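# Le bras dépasse sa cible et finit par buter : bug de calibration ou problème mécanique ?

**bittencourt_l**, posté en février

Bonjour à tous,

J'ai repris un poste de poussée de blocs monté par mon prédécesseur : un bras, un doigt cylindrique noir au bout, une planche en bois fixée sur une table perforée, des blocs de couleur à déplacer. Le logiciel de commande est Jirnumine, la recalibration se fait avec un marqueur imprimé posé à côté de la planche.

Tout marchait correctement jusqu'au mois dernier. Depuis, le doigt arrive trop loin : il va jusqu'au bloc visé, continue, et de temps en temps l'arrêt de protection se déclenche. Sur 63 essais enregistrés, 29 se sont terminés par un arrêt. L'écart mesuré au réglet est de 20 mm environ dans le pire des cas, presque nul dans les meilleurs. Toujours dans la même direction, vers la gauche de la planche quand on regarde depuis le pupitre.
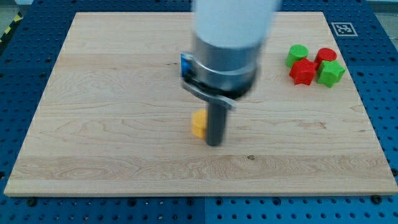
*Le doigt à l'approche du bloc jaune, bras en mouvement.*

Le support technique de Tokby (c'est eux qui ont fait l'intégration) me répond de relancer la calibration automatique. Je l'ai fait deux fois. Le rapport affiche « OK » à chaque fois et le défaut revient dans l'heure. J'avoue que je ne crois plus beaucoup à ce « OK ».

Autre chose qui me gêne : la doc dit que l'arrêt de protection suffit et qu'on peut rester à côté de la table pendant les essais. Vu le comportement actuel, j'ai des doutes. Est-ce que quelqu'un a déjà eu ça ? Je commence par quoi ?

---

**atelier_pernik** – réponse acceptée

Vous avez raison de vous méfier du « OK ». Sur Jirnumine, il veut dire que le calcul a convergé, rien de plus. Si le marqueur a glissé de quelques millimètres entre le montage et la calibration, le calcul converge très bien vers une position fausse. J'ai perdu une semaine là-dessus.

Chez vous, le marqueur est sur une feuille à plat, juste au-delà du coin de la planche. Je ne vois pas sur la photo si elle est fixée ou simplement posée. Vérifiez ça d'abord. Ensuite, dans cet ordre :

1. Coupez le mode automatique et passez en vitesse réduite.
2. Amenez le doigt à la main au-dessus d'un point facile à retrouver. Vous avez un petit nœud sombre dans le bois, côté pupitre d'après ce que je comprends, il fera l'affaire.
3. Notez la position, éloignez le bras, revenez par le programme. Recommencez en arrivant de l'autre côté.
4. Si l'erreur change selon le sens d'arrivée, cherchez du jeu : serrage du doigt, plaque grise sous le poignet, vis du support.
5. Si l'erreur est identique dans les deux sens, c'est le repère qui est faux, et on revient au marqueur.

Contrôlez aussi les deux vis noires aux coins de la planche. Une planche qui pivote un peu donne un écart qui varie d'un endroit à l'autre, et la calibration ne le voit pas si le marqueur, lui, est sur la table.

Un écart qui revient « dans l'heure » me fait plutôt pencher pour un serrage qui lâche. Mais sans le test du point 3, c'est de la divination, et le support de Tokby fait la même chose quand il vous dit de relancer.

Pour la sécurité : non, ne restez pas à portée. L'arrêt de protection réagit après le contact. Et du ruban jaune et noir n'a jamais arrêté un bras.

---

**kub_et_cie**

Même souci chez nous, réglé en mettant à jour le firmware. Essayez ça avant de tout démonter, ça prend dix minutes.

---

**bittencourt_l**

@kub_et_cie : le firmware n'a pas bougé depuis l'installation, et le poste a bien fonctionné avec. Je veux bien le mettre à jour, mais je ne vois pas ce que ça expliquerait. Vous aviez noté l'écart avant et après ?

@atelier_pernik : test du point 3 fait ce matin. L'erreur n'est pas la même selon le sens. Le doigt bouge un peu quand je le pince, bras arrêté. J'ai resserré, l'écart est tombé à 2 mm, mais j'attends de voir une journée complète avant de clore. En attendant tout le monde reste derrière le pupitre, quoi qu'en dise la doc.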